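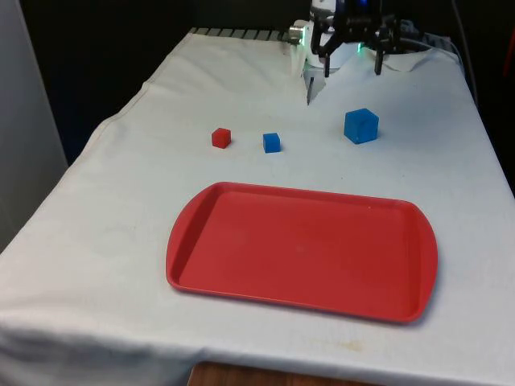 コンベヤ清掃用ロールブラシの交換時期について

食品工場や包装ラインのお客様から、ベルトの戻り側に取り付けるロールブラシの交換時期についてお問い合わせが続いています。今号では、点検の見方と、12月から受注を始める新しい毛材の組み合わせをご案内します。

ロールブラシの寿命は運転時間だけでは決まりません。粉の多いラインでは毛の根元に粉が固まり、毛先がまだ残っていても掃き出す力が落ちます。油分の多いラインでは毛が寝てしまい、ベルトに当たる面が斜めになります。どちらの場合も、外径を測っただけでは異常が見つからないことがあります。

点検の際は、次の点をご確認ください。

・毛先の向き。回転方向と逆に寝ている箇所があれば、押し付けが強すぎます。
・軸方向の摩耗の差。両端と中央の毛丈を測り、差が8mmを超えていたら交換をお勧めします。
・根元の詰まり。中性洗剤のぬるま湯に15分浸けても落ちない場合は、植毛部の内側まで入り込んでいます。
・軸受の音。ブラシの偏摩耗と思われていたものが、軸受のがたつきだったという例が昨年度も数件ありました。

押し付け量は、毛先がベルトに軽く触れる位置から1mmを目安に調整してください。汚れが取れないときに押し付けを増やす方が多いのですが、毛の腹がベルトに当たるようになり、かえって取れにくくなります。まず回転数を見直し、それでも不足する場合は毛材か線径の変更をご相談ください。

新しい毛材の組み合わせ

ドラルーラ(Drallura)シリーズのロールブラシに、線径の異なる2種類のナイロンを交互に巻いた仕様を追加します。太い毛で付着物を浮かせ、細い毛で払い落とす構成です。これまで前後2本のブラシで分担していた作業を1本にまとめたい、というご要望から試作を始めました。

対応する軸の長さは最長396mmです。これより長い軸については、従来どおり単一毛材での製作となります。毛の色は白と青の2色で、青は脱落毛を見つけやすくしたい食品ライン向けです。金属探知機に反応する毛材は今回の仕様には含まれませんので、必要な場合は別途お見積りいたします。

軸はステンレスと樹脂から選べます。樹脂軸は軽く、取り外しが一人でできる反面、高温の洗浄水には向きません。定置洗浄を行うラインではステンレス軸をご指定ください。

プルス(Purus)シリーズをお使いのお客様へ

プルスの旧型軸は、端部の形状が現行品と異なります。在庫の替えブラシは旧型軸にそのまま入りますが、新しい2種毛材の仕様は現行軸専用です。軸端に溝が1本あるものが旧型、2本あるものが現行型です。判別できないときは、軸端の写真と全長を営業窓口までお送りください。

軸を再利用する植え替えも引き続き承っています。お預かりから返送までは通常28日です。年末は混み合いますので、休止期間中の交換を予定されている場合は早めにご連絡ください。返送時に使用済みのブラシを同梱されるときは、付着物を落とし、乾かしたうえで袋に入れていただくようお願いいたします。

保管についてのお願い

予備のブラシを箱の中で横積みにすると、下になった側の毛に癖がつきます。長期保管の場合は軸の両端を受ける形で置き、毛に荷重がかからないようにしてください。癖がついたブラシは、取り付け後しばらく空転させても元に戻らないことがあります。直射日光の当たる棚や、ボイラー室の近くも避けてください。

お見積りの際は、ベルトの幅と速度、付着物の種類、洗浄方法をお知らせください。現在お使いのブラシの図面があれば、あわせてお送りください。

ベレックス(Berex) 工業用ブラシ営業窓口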